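How to Salt Eggplant Before Frying

In my first years of cooking I fried eggplant directly from the shop bag, and it drank all the oil in the pan. A neighbor in Ikcombe taught me to salt it first. It needs a little patience but no special skill.

You need 2 medium eggplants, coarse salt, a colander, a clean towel and a heavy plate. Choose eggplants which are firm and feel heavy for their size. If the skin is wrinkled, leave it in the shop.

Wash them and cut away the stem. Slice into rounds as thick as your finger. Thinner slices break when you turn them.
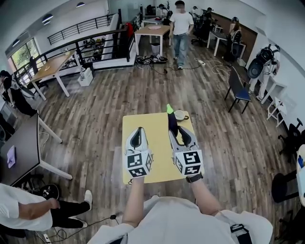

Salt goes on both sides of each slice, and you should use more than seems polite. Put the slices in the colander in layers, with the plate on top, and wait one hour. Small brown drops will come out. For this method I prefer the dark purple kind with a bright green stem, but the striped ones from the Saturday market in Flundeck also work well, only they need less time.

Rinse every slice quickly under cold water. Press it between two sides of the towel until it feels dry. Do not skip the pressing, or the oil will jump at you.

Heat 150 ml of oil in a wide pan over medium heat. Fry in small batches, three minutes on each side, until golden. Drain on paper and do not add more salt before tasting.

Fried slices keep two days in the refrigerator. I like them cold, with yogurt and garlic.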